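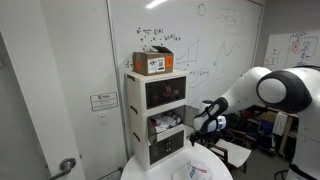 Wrist camera segmentation keeps losing white cloth on a white table, and the planner is weird about smoky cabinet doors

asked by mossy_gimbal
Tags: perception, segmentation, motion-planning, wrist-camera

Hi all! I've been lurking since May and this is my first post, so sorry if it runs long.

I'm working on a single-arm setup that takes cloth items off a round white table and puts them in a little cabinet that stands on the same table. The grasp planning is Prenix, the perception front end is Skidex with mostly stock settings, and there's a pile of Python of mine in between that I'm not proud of. The arm and gripper are fine. I can jog to anything by hand and grab it. It's the software side that's driving me up the wall.

Problem one is segmentation. The table is white and the cloth is white, and the only strong features on the cloth are red and blue stripes. Skidex gives me a lovely tight mask around the stripes and then treats the rest of the fabric like tabletop. So Prenix gets two skinny blobs, decides they're two separate long thin objects, and proposes a grasp across one stripe with the fingertips landing in the middle of flat cloth. I get a pinch that slides. Any plain part folded over the top of the stripes pretty much doesn't exist as far as the mask is concerned.

The view it has to deal with when the gripper is open and getting ready to come in:

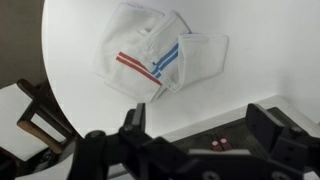
What I've tried so far

1. Raising the exposure. Worse! The left edge of the cloth just melts into the table.

2. Lowering the exposure. Better on the folds, but then my own gripper fingers bleed into whatever dark stuff is past the table edge, and I need the fingers for the tip check.

3. Depth only, no color. The cloth is so low that at the flat edges I can't tell it from noise. Bunched-up bits show up nicely though.

4. Retraining the mask head on 100 labeled frames. It got good at those 100 frames.

Problem two is the cabinet. It has see-through smoky doors, and the depth camera looks right through them about as often as it sees them. With a door swung open, the collision map has either a door, half a door or nothing. Prenix then plans a cheerful straight line through the place where the panel is. I've been stopping it by hand. Is there a clean way to handle this or do I just model the doors by hand?

Both things happen on the same machine, in the same run, so if there's one fix for both I'd love it, but I'm not holding my breath.

torque_and_biscuits

Oh I know this one, we had white towels on a white bench at Herrera and I lost a good chunk of a spring to it.

First, I'd stop asking for an object mask. For cloth you don't really care where the whole thing ends, you care where there's a fold sticking up that two fingers can close on. You already said the bunched-up bits show up in depth, so use that. Take the depth image, fit a plane to the table, subtract it, and look for ridges. Then use color as a second opinion: if a stripe breaks or shifts sideways, there's nearly always a fold at the break. On printed or striped fabric that's a better hint than the outline will ever be.

Rough order I'd do it in:

1. Fit the plane once per run from your park pose, and don't refit it from the wrist view when the fingers are in it. The gripper covers a big piece of the bottom of the image and it'll drag your plane off. Mask the fingers with a fixed polygon for each opening width, dumb but it works.

2. Average 15 depth frames while the arm is stopped. One frame is too noisy for fabric this flat. I went up to 200 once and saw no difference, only a very bored robot.

3. Keep ridges taller than 9 mm and throw the rest out. Tune that to your fingertips, ours were chunky.

4. Hand Prenix a grasp point and a direction across the ridge, and skip its object proposals completely. There's a direct pose input for this, it's buried in the advanced settings.

Also check whether anything past the table edge can turn into a candidate. Chairs and other furniture behind the rim have way more contrast than your cloth does, and Skidex loves contrast. I crop everything to the tabletop before any of this runs.

On retraining, 100 frames isn't hopeless, but if they all came from one session under the same lights you've taught it your lights. I'd spend the time on the ridge thing first.

For the doors: model them by hand, yes. See below if somebody explains it better, I've got to go catch a bus.

nulled_pointer_88

just put a dark tablecloth on the table

hinge_enthusiast

The dark cloth answer above will help with segmentation, to be fair, but then the gripper can pick up the tablecloth – ask me how I know. A stiff matte mat is safer.

For the cabinet, don't rely on depth for see-through panels at all. Put each door in the planning scene as a thin box on a hinge joint, and give it a state: closed, open or unknown. When it's unknown, I add the whole swept volume of the door as an obstacle, so the arm has to stay out of everywhere the door could be. It makes the planner slow and grumpy, but it no longer goes through anything.

To get from unknown to open or closed, look for the parts that aren't transparent. Handles and light plastic trim are good for that. I run a small classifier on a crop around each handle, from a fixed pose, and if it isn't confident the state stays unknown. No clever angle estimation. I tried that and the reflections killed it.

Two gotchas. Make sure your depth map can't clear voxels inside the door boxes, or the camera will look through the panel and helpfully erase your obstacle. That sounds a lot like your "half a door." And anything sitting on top of the cabinet needs its own box too. A carton up there is easy to forget, and when you come down beside the cabinet from above, it's the first thing your forearm will meet.

I log all the state changes with Nulard so I can scrub back to see when a door went from open to unknown. Plain text logs would do the job.

mossy_gimbal

Thank you both! The voxel clearing was exactly my half a door, I had it switched on globally. Fixed that tonight and the door boxes stay put now.

Ridge finding is half written. One question for torque_and_biscuits: when a plain flap lies flat on top of the striped part, do you go for the flap's folded edge, or do you leave it and take the nearest crumpled corner? My scoring likes the long folded edge, but it's so low I don't trust it.

torque_and_biscuits

Crumpled corner, every time. I score height first and length a distant second. If there's no corner over the height limit I push the cloth sideways with closed fingers to bunch it up, then take a new look. Post your scoring function when it's done, I'd like to compare it with mine.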